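6. SETTING UP THE REFRESHMENT TABLE

6.1 Scope

This section applies to all bookings of the Lollano Room and the Gruvwood Room at the Meltetholm Centre where the hirer provides packaged snacks and cold drinks. Hot food is covered in section 8. Hirers using an outside caterer should also read section 9.

6.2 Before you begin

Collect the key to the store from the front desk and sign for it. The store holds folding tables, trays, baskets, tablecloths and bin liners. Crockery is kept separately and must be requested when the booking is made. Requests made on the day cannot always be met.

CAUTION: Each folding table is rated for a load of 71 kg. Do not stack crates of drinks on one end.

6.3 Placing the table

1. Carry the table with two people. Do not drag it across the floor.
2. Open both pairs of legs and press each brace down until it clicks.
3. Stand the table at least one metre from any door. The marked fire route must stay clear for the whole of the booking.
4. Wipe the top with a damp cloth and dry it before anything is put down.

NOTE: Tables in the Gruvwood Room are fixed and must not be moved. Steps 1 and 2 do not apply there.

6.4 Laying out food and drink

5. Put packaged snacks on trays, with the labels facing the guests. Ingredients must be readable without the packet being lifted.
6. Keep anything containing nuts on its own tray at the far end, and mark it with one of the red cards from the store.
7. Use baskets for fruit and bread rolls. Line them with paper if the food is unwrapped.
8. Place drinks on the side nearest the bin. Cans and bottles should stand upright and at least a hand's width from the table edge.
9. Leave a clear space at the front so that guests can put down a cup or plate.

CAUTION: Glass bottles are not permitted in the Lollano Room.

6.5 During the event

10. Top up trays from the back of the table, bringing older stock forward.
11. Remove damaged or opened packets at once. They must not be put back on display.
12. For groups of more than 100, set up a second table on the opposite wall. The layout should match the first.

6.6 Clearing away

13. Return unopened goods to their boxes and take them with you. The Centre does not store food overnight.
14. Shake out the baskets, wipe the trays and return both to the shelf marked Haberkorn.
15. Fold the table, return it to the rack and hand the key back to the front desk.

Spillages on carpet should be reported on extension 577.

Comments (3)

Bláthnaid Fahy
Could the guide state where the red cards are kept? We searched the store in April and found only green ones.

Daranee Sriwong
They are in the top drawer, left of the tablecloths. Please ask the desk if the drawer is locked.

Bláthnaid Fahy
Thank you, found them. One further point on step 8: the bin in the Gruvwood Room has been moved to the window side, 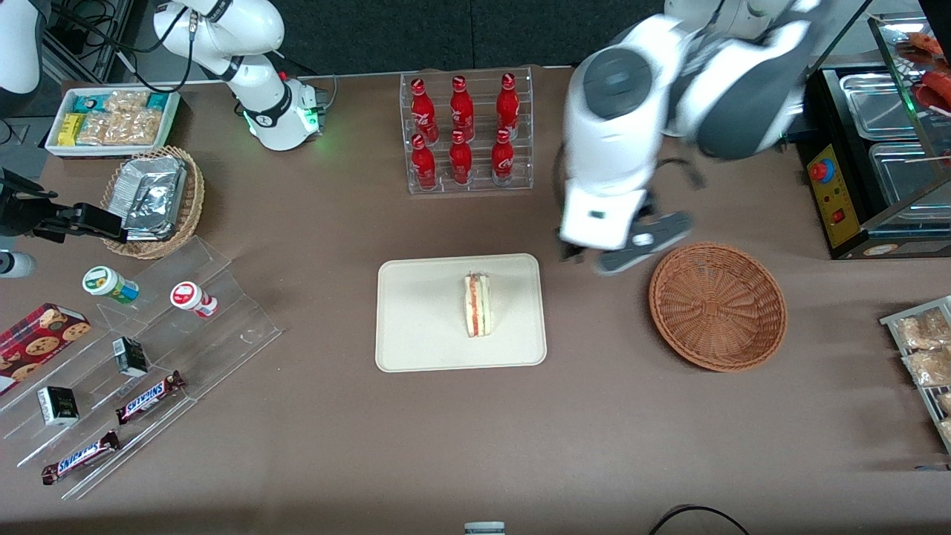 so drinks set out by the old plan end up at the wrong end of the table. The wall plan there will need to be changed to match.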